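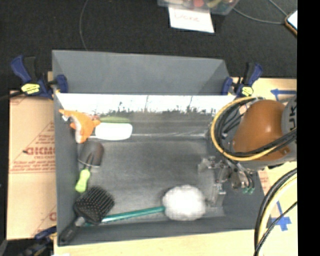
Zurlow 斯金顿(Skirnton)分拣间 机械臂工位班前安全检查表(附我的备注)
工位:32 号
适用:早班、晚班开机前,换箱后,急停复位后
版本:四月改过的那一版,旧版请撕掉,别再垫杯子了

先说两句。这张表原来是 Clislow 装机的时候给的,全是一行一行的“确认某某正常”,勾完大家也不知道自己看了什么。后来主管让我重写,说你天天站那儿,你写。我就写了,写着写着备注比条目还长,主管说行,留着吧,新来的人爱看备注。所以下面每一条都是先写要检查的,再写我的唠叨。着急开机的只看检查项,有空的时候把备注也翻一翻。

打勾的规矩:看过了才勾。没看的留空,留空没人骂你,瞎勾才会被骂。有问题的写“否”,旁边写时间和你的名字。

一、开机之前,人先站好

1.1 衣袖、挂绳、头发
检查:袖口收紧;工牌挂绳取下放口袋;长头发扎起来塞进帽子。
是 □ 否 □
备注:以前手工分拣的时候我们谁管这个呀,挂绳晃来晃去一整天也没事。机械臂来了以后这一条排到了第一位。我自己就有过一次,弯腰去捡掉在地上的东西,起来时挂绳勾在台边的夹具手柄上,机器停着的,什么事没有,可我心里咯噔一下。从那以后我的工牌就住在裤兜里了。

1.2 手套
检查:开机状态下在台边不戴宽松棉线手套;换箱时戴贴手的那种。
是 □ 否 □
备注:棉线手套暖和,冬天大家舍不得摘,我懂。换一双贴手的,柜子第二层有,尺码不够跟我说。

1.3 谁在操作,说出来
检查:本班操作人和搭档互相确认过,知道今天谁按启动。
是 □ 否 □
备注:这个工位安排 2 个人,一个操作,一个补货兼巡看。听上去多余吧?两个人都以为对方是操作的那个,这种早上我真遇到过。现在我们就喊一嗓子:“今天我按!”对方回一声。刚开始有点不好意思,像小学生点名,喊了一阵子也就习惯了。

二、料箱和夹具

2.1 料箱位置
检查:灰色料箱放平,四角不翘,箱壁没有裂口,箱壁没有被压得向里弯。
是 □ 否 □
备注:箱子挪一点点,人眼看不出来,机械臂那边就不一样了。手工的时候箱子歪着放、斜着放,哪怕架在膝盖上都能拣,现在箱子的位置变成一件正经事。老同事刚转过来都嫌烦,我也嫌过。

2.2 夹具
检查:每一个带蓝色部件的长杆夹逐个用手推,推不动才算紧;夹口贴着该贴的地方,没有滑到边上。
是 □ 否 □
备注:用手推!不要用眼睛看。Brijesh Dubey 教我的办法是推的时候手掌张开,从箱子外侧往里推,别把手指伸进夹口和箱壁之间。我以前喜欢捏着手柄晃,他看见一次念叨我一次。还有,夹具松了自己拧紧就行,拧完再推一遍,写一句“已紧”。同一个夹具一个班里松了又松,就别再拧了,叫维修。

2.3 夹具手柄朝向
检查:手柄不挡在人走动的一侧,不在机械臂移动时会扫到的地方。
是 □ 否 □
备注:换完箱最容易忘的就是这个。你急着开机,手柄随手一搭,朝哪儿都有。麻烦多看一眼。

2.4 台面胶带标记
检查:蓝色胶带的箭头和定位标记完整,没有翘边,没有被人重贴过。
是 □ 否 □
备注:翘了边的按回去,按不住的找 Brijesh 重贴。千万别自己撕了再贴一条“差不多”的。有位好心的同事(不点名,他自己看到会笑)觉得旧胶带难看,趁午休全换成了新的,贴得特别直,特别漂亮,位置全错。那天下午我们重新校了好久。

三、机械臂、软管和线缆

3.1 外观
检查:橙色外壳没有新的磕痕和裂缝,接缝处没有渗油,螺丝盖齐全。
是 □ 否 □
备注:重点在“新的”。旧磕痕我们拍过照贴在工位柜门里面,拿不准就对一下。我以前擦外壳图快,绕着圈一抹就完,现在边擦边看,反正都要擦。

3.2 黄色软管
检查:弯成的圈自然,没有死折,没有磨白的地方,没有蹭到箱沿。
是 □ 否 □
备注:软管在机械臂动起来的时候会跟着甩,所以停机时看着离箱沿有距离还不够。低速走一遍,站在线外盯着它看,看完整一圈动作。Bohdana Derkach 的眼睛特别尖,她在老线上看包装膜看了很多年,膜上一个小褶子都逃不掉。管子哪里要开始磨了,她往往比巡检早发现。我跟她说你这本事没浪费吧?她说她宁愿看膜,膜不会甩。哈哈。

3.3 线缆
检查:黑色线束没有垂到料箱里;走在台面上的那部分没有压在箱子或夹具下面;插头到底。
是 □ 否 □
备注:台面上那几根线是我最不放心的。放东西的时候顺手一搁,就压上去了。手机、笔、胶带卷、早餐,一律不放台面,早餐尤其不放。

3.4 夹爪
检查:停机上锁后看;各个关节没有松动,支架没有歪,夹爪里没有夹着碎片、毛絮、线头;细管接头没有松脱。
是 □ 否 □
备注:一定先上锁。上锁!毛絮是个大麻烦,尤其当班做过毛绒玩具和毛刷头之类的货,绒毛会一点一点攒在缝里。用小镊子夹出来,别拿嘴吹,也别拿气枪吹(吹进去更难弄,Brijesh 拆过一次,拆得脸都黑了)。

3.5 急停
检查:每班开机后先按一次急停,确认停了,再复位。
是 □ 否 □
备注:复位以后等 20 秒再启动,墙上的钟有秒针,看着钟等。我知道这段时间特别长,长得像在等泡面。以前的 Kopecký 输送线按下去松开就能接着跑,大家的手都养成习惯了,现在得把这个习惯改掉。

四、料箱里的东西

4.1 混装
检查:箱内物品平铺,没有叠成堆,没有超过箱沿的长柄。
是 □ 否 □
备注:我们这个工位接的是退货,什么都有。毛绒玩具挨着园艺小铲子,小铲子下面是梳子,梳子又压着长柄掸子的杆。人来拣,这根本不算事,手一拨就开了。机械臂碰到一件压着一件的,拎上面那件的时候下面的也可能带起来,然后半路掉下去。补货的同事倒箱的时候多抖一下,长的东西尽量顺着箱子放。杆子压住了的,停机以后再去拨。

再啰嗦一句:手柄伸到箱沿上的那种,比如平板的大梳子,柄很容易架在箱壁上,看着像放好了。请把它挪回箱里。

4.2 尖的、锋利的、漏的
检查:剪刀、刀片、破玻璃、漏液的瓶子全部挑出,进红盒。
是 □ 否 □
备注:这一条是从手工时代原封不动搬过来的,我坚持要留。上面有人问过,说现在手都不进箱了,还要不要挑?要的呀!卡住了谁去掏,还不是我们。机器省掉的是一遍一遍弯腰伸手,剩下那几次伸手,偏偏都是出了状况才伸,人又急,光顾着看卡在哪儿,最容易被划。

4.3 软的和滑的
检查:特别软、特别滑、带长毛的物品,按工位旁的清单处理;清单上写“人工”的不进箱。
是 □ 否 □
备注:清单是我们自己攒出来的,Clislow 的人来看过,还拍了照带回去。拣不起来的就写上,后来改了程序又能拣的就划掉。所以清单上有很多划痕,很丑,但是很准。谁写的谁签个名,下次好问。

4.4 卡料处理
检查:本班两个人都能说出卡料步骤:停、锁、等、看、取、退、开。
是 □ 否 □
备注:七个字,背不下来的到我这儿来,我一边拣一边陪你背。“看”夹在“等”和“取”中间,是我加的。原来没有这个字,等完就直接下手了。看什么呢?看东西是不是绷着劲儿。塑料柄弯着卡在那里,你一松它就弹,弹到脸上够你疼一天。“退”也别省,人退到线外,搭档看见你两只手了,再开。

五、周围

5.1 地面
检查:没有绊脚的线、纸板、托盘碎片;防滑垫边不卷。
是 □ 否 □

5.2 纸板和垫纸
检查:台面上只留必要的垫纸,印刷纸板靠边,不伸进机械臂的活动范围。
是 □ 否 □
备注:拆下来的包装纸板顺手就铺在箱子旁边了,我也铺,垫着确实好擦。铺可以,压住边,别让它翘起来。翘起来的那一角被带跑过,呼啦一下,把旁边的人吓得不轻。

5.3 照明
检查:工位灯全亮,箱底没有大片反光。
是 □ 否 □
备注:反光对我们是晃眼,对机器是看错。灯的角度有人动过要写下来。我个子矮,老是想把灯往下拉一点,这个毛病我在改。

5.4 手写便条
检查:工位上的便条都还有效,过期的收走。
是 □ 否 □
备注:便条写清楚“什么”完成了、谁写的。光写一个“好了”,下一班的人只能猜。

六、人的状况(这一节是后加的,请认真填)

6.1 轮换
检查:本班有没有按表轮换,巡看的人有没有离开过座位活动。
是 □ 否 □
备注:这一节当初有人觉得不该放在安全表里。我说那你来站一个班试试。

以前手工线一个班我自己能过手 600 件,肩膀、手腕、腰,下了班没有一处是好的。Bohdana 的手腕绑了好几个冬天的护腕。机械臂来了以后她的护腕摘了,这是真的好事,我替她高兴!可是新的累也来了。以前手在忙,脑子可以飘,想想晚上吃什么,跟对面的人聊两句。现在手闲着,眼睛不能闲,一直盯着它抓、放、抓、放,盯到后面人是木的,真的卡料了反而慢半拍。所以轮换表是当安全措施来做的,请不要因为“今天不忙”就不换。

6.2 噪音和说话
检查:两人在各自位置上能听清对方喊话。
是 □ 否 □
备注:听不清就换手势,手掌朝前举高是停。以前我们这一排面对面坐,有什么事抬个头就说了,现在中间隔着台子和机器,见面反倒要约休息时间。有两位老同事转去了别的工位,这一排安静了很多。我不太会写这种话,就写在这里吧,反正也没别的表可以写。

6.3 培训
检查:操作人在培训名单上;新人旁边有带的人。
是 □ 否 □
备注:名单在柜门内侧。新人最怕的是按急停,怕按错了要挨说。我每次都让新人第一天自己按一次,按得用力一点,按完我们一起去喝水。按错了也没关系,停错了就再开,写一行字的事。

6.4 催产量
检查:本班有没有人要求跳过本表任何一项。
是 □ 否 □
备注:有就写“是”,写时间。主管答应过,这一栏他自己看,也自己回。到现在为止他都回了,有一次回得挺不高兴,但是回了。

七、常见的“否”怎么写

有几位问我“否”后面到底写多少字。给大家抄几句我觉得写得好的:

“2.2 左上角夹具推得动,已紧,再推不动。”
“3.2 黄管内侧磨白,指甲盖大小,没开机,已叫 Brijesh。”
“4.1 掸子杆压在梳子下面,停机后拨开。”
“6.1 搭档请假,没人换,我自己每次换箱时站起来走了一圈。”

再抄一句不太好的:“3.3 线有点问题。”哪根线?什么问题?下一班的人拿着这张纸在台子前面转圈,最后还得打电话把你从床上叫起来。

八、本次填表

班次:________
操作人:________
巡看:________
开机时间:________
未通过项:________
已通知维修(Brijesh Dubey,分机写在柜门上):是 □ 否 □
允许开机:是 □ 否 □

交班时把表放进蓝色文件夹,旧的在下面,新的在上面。手写的意见直接写在背面,Bohdana 和我每个月底一起翻,能改进下一版的就改。字不好看没关系,我的也不好看。

另:3.5 的等待时间有人提议缩短,维修那边还没答复,在答复之前照旧。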